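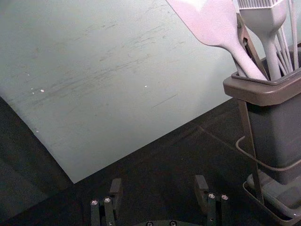 Wrist camera view, with the gripper open next to the utensil holder.

Category: Kit & Services / On Trial

Skeltex wants $2,798 a month to put away your spoons

Anyone who went to the Villulska trade evening last November will remember the Skeltex table, mostly for the brochures, which were heavy enough to stop a door. The brochures promised "kitchen-ready handling" and had a lot to say about the future of the back counter. There was no machine on the table that night. It has taken until now to get a look at one.

The product is called Miltulis. It's a service more than a thing you buy. For $2,798 a month you get two arms, a gripper on each, the cameras, a computer, and a certain amount of a technician's time. The arms stay the property of Skeltex. The minimum term is 3 months, and the local agent is Balogh, who most members know as the people who service dishwashers and slicers. What you're paying for, according to the sales sheet, is "learned handling of up to 50 household and catering items". I underlined "up to" when I first read it and I've underlined it again since.

Balogh agreed to let us sit in on a session, and I went along with Dorottya Jakab, who has run more kitchens than I've eaten in. Ostap Panasiuk was there for Balogh and did the work on the machine. He was patient with us and I want to say so early, because most of what follows is grumbling and very little of it is about him.

The task was utensils. There's a gray caddy with three compartments, the sort that sits in a wire rack by the stove, and the machine's job is to take a big spoon and stand it in the right-hand compartment. The other tools live in the left one. That's the whole thing. I asked if we could see something else and was told that utensils were the task set up for that session and that changing over would take a while. How long? Ostap said it depended on what we changed to, and I believe him, but it's a poor answer when you're paying by the month.

Everything happens on black cloth against a plain pale wall. If your kitchen has a black cloth over the counter and nothing on it but a caddy and one bottle, you are in luck. Mine has a toaster, two radios and a tray of onions. I asked what happens with a steel counter under strip lights, and Ostap said each site needs its own setup visit. The setup visit is included once. After that it's charged, and the sheet I was given doesn't say what the charge is. I've written to Skeltex to ask. 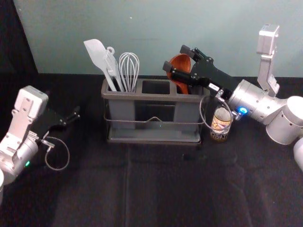 Now to the gripper, because the gripper is what you are renting when you get down to it. It has two fingers that open and close toward each other, with flat rectangular pads. It will hold a handle. Dorottya wanted to know how it would manage a wet handle, or one with oil on it, and she wanted to know about a stack of mixing bowls, and what you do about a peeler that has slid down flat under a baking sheet. These are the questions of somebody who has worked a Saturday. The answers were, in order: it would need testing, bowls are on the list, and no.

The list is worth a few words. When I asked to see the 50 items I was sent a page where spatulas appear under several headings by size and material. A spatula is a spatula in my drawer. If you count the way Skeltex counts, then I own a great many kitchen tools and could open a shop. Ask for the list before you sign anything, and go through it with a pencil, crossing out the repeats.

What I can't fault is the look of the hardware. The arms are silver and white, properly screwed together, and they have a solid, workshop kind of feel to them. Each arm has a small light at the wrist end, green on the left and blue on the right. I'd expected the meaning to be in the brochure and it isn't. It may well be in the manual, which goes to customers only.

The cables bother me more. There is a thin gray one hanging in a loop at the wrist of each arm, down toward the cloth. In a test room that's fine. In a working kitchen a loose loop of cable at counter height is a thing that finds its way into a saucepan, or round a tap, or under somebody's elbow. Andor Rácz, who looks after our safety pages, read my notes and wrote "cables???" in the margin. I put the point to Balogh. They said a cable cover is being looked at. I've been told that about a lot of equipment over the years and I have a drawer of things that were being looked at.

Then there's washing down. Two arms full of joints and screw heads, next to food. The sales sheet says "wipe clean" and leaves it there. Wipe with what? Dorottya asked if the finger pads come off and go in the sink, which struck me as the best question of the day. Ostap said pads are replaced by the technician. So if a pad picks up grease halfway through service you are wiping it with a cloth and hoping, or you're calling Balogh.
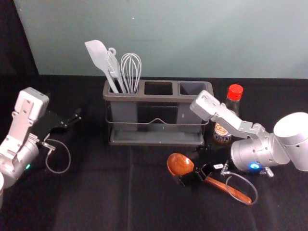
The teaching is the part that Skeltex is proudest of, so it should get a fair hearing. A person guides the arms through the job over and over, the cameras take it all in, and the software is supposed to learn from that how to do it unaided. There's a camera up high and others down at the wrists, so it gets the caddy from several sides. I can see the sense of it. A spoon lying at an angle on a cloth is a different problem each time, and I'd sooner have a machine that has been shown many versions than one that goes to the same spot in the air and closes its fingers on nothing.

But someone has to do the showing. The sheet suggests 20 hours of guided practice before a new task is "settled". Read that again with your rota in front of you. It's your person, on your wages, walking a robot through the business of putting a spoon in a pot, and at the end of it the machine does what that person could have done on the way past with their other hand full. Skeltex says the practice can be bought in, at a day rate. The day rate isn't on the sheet either.

I also asked who keeps the recordings. If cameras are pointed at my counter for that many hours, I'd like to know where the pictures end up and whether the next customer's machine is learning from my staff. Balogh passed that one up to Skeltex, and the reply was a paragraph about data being "handled in line with our policy". I asked for the policy. Still waiting on that too.

I should put the other side, because Imre Jakab told me I was being sour. His view is that I'm reviewing a toddler for not being a line cook. Two arms working to either side of one small caddy, with a bottle standing right beside it, is a fair bit harder than it sounds, and he thinks a few years from now we'll be glad somebody local paid attention. He also reckons there are people for whom this matters a good deal more than it does to a restaurant: someone at home who can't grip, say, or a care kitchen that can't find staff. I agree with him on all of that. If Skeltex were selling it as a research rental to a college, or running a trial in a care home at their own cost, I'd be writing a much kinder piece. They're selling it to caterers at $2,798 a month, so I've reviewed it as a caterer's purchase.

And the money really is the trouble. Over the minimum term you would pay more than a good used dishwasher costs, and a dishwasher does the part of the job people hate. Standing clean tools in a caddy is the part they do while talking. I can't think of a member who has ever rung me up to complain about it. Peeling, scrubbing pans, getting the fryer oil out – those they ring about, and there's no sign of those on the list.
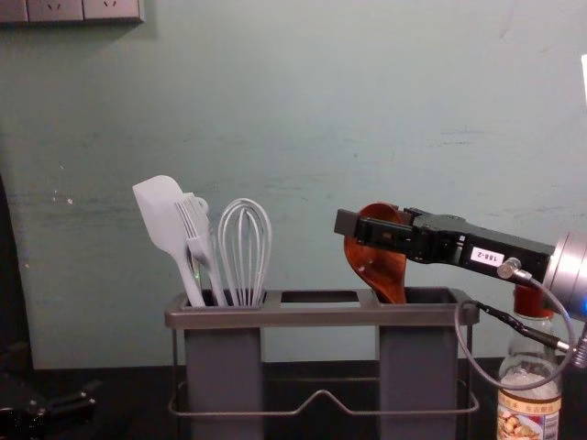 The gripper with the wooden spoon at the right-hand compartment of the holder.

A few practical notes for anyone who still wants to book a demonstration, which is free and which I'd say is worth doing if you're curious.

Bring your own tools. A worn handle, a ladle with a bend in it, the whisk with the odd wire. Ask for those to be tried as they are. If the answer is that they have to be taught first, ask how long, and get it in writing.

Ask to see the caddy moved a hand's width along the counter between attempts, and ask to see it turned. We didn't think of turning it until we were back in the van, and I'm annoyed about that.

Ask what happens when something is dropped. I mean who picks it up, and whether the machine knows. Dorottya got a long answer to this which I couldn't follow well enough to print.

Check the term. The sheet says 3 months, but the agreement I was shown renews itself unless you give notice, and the notice clause is on the back page in small type.

Balogh have said they'll have another session later in the summer with a different task, possibly bowls. I've asked for two places and will take whoever writes in first. Tibor Erdős has already offered to bring a bus tub of unsorted cutlery straight from a lunch service and tip it out on the cloth, and I've told him to check with Ostap before he does.

My advice for now is to keep your checkbook shut and your list of questions open. If Skeltex send the missing prices and the recordings policy, I'll print both in full.

Posted June 17, 2018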